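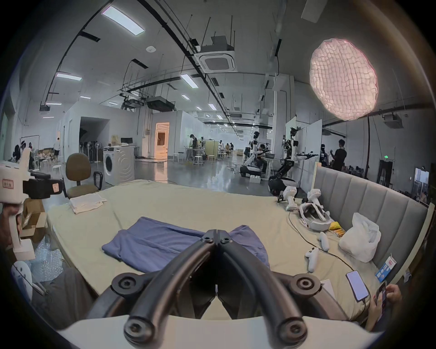
Section 4: Putting the cover on and washing it

I've been sleeping on a Clamow mattress topper since June and I've had the cover off more times than I'd like (I have a dog), so I'm pretty quick at it by now. Give yourself plenty of room the first time!

1. Let the topper air out for a full day before you cover it. It smells a bit like a new shoe at first and that goes away.

2. Turn the cover inside out and find the corner with the stitched tag. That corner goes at the foot of the bed, left side. I had it at the head for a week and kept feeling the zipper under my pillow.

3. Reach into the two tag-end corners, grab the topper through the fabric and roll the cover down over it, like putting on a sock.

4. Close the zipper slowly. If it catches, back up an inch and try again – don't yank.

5. Put your fitted sheet over the top. The deep Brokberg ones fit mine, but the regular ones pop off at the corners by morning.

Note: A few wrinkles in the sheet are fine. If you feel a ridge through it, the topper has folded over underneath and you'll need to go back to step 3.

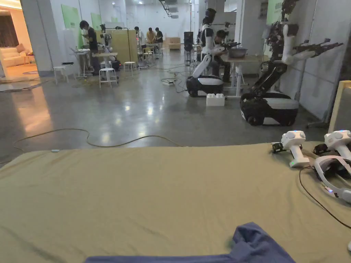 Fabric with soft folds in it. Smooth these out by hand, working from the middle.

Washing

6. Zip the cover shut before it goes in the machine. Wash at 86 degrees Fahrenheit with half your usual soap, and keep dark blue things out of the load (I learned that one with a pair of jeans).

7. Tumble dry on low for 60 minutes, then check the seams. Mine usually need a bit longer, so I hang it over a door for the evening.

Caution: Never put the foam itself in the washer or dryer. Dab spills with a damp cloth and leave the topper flat until it's dry all the way through.

Storage straps are in Section 5.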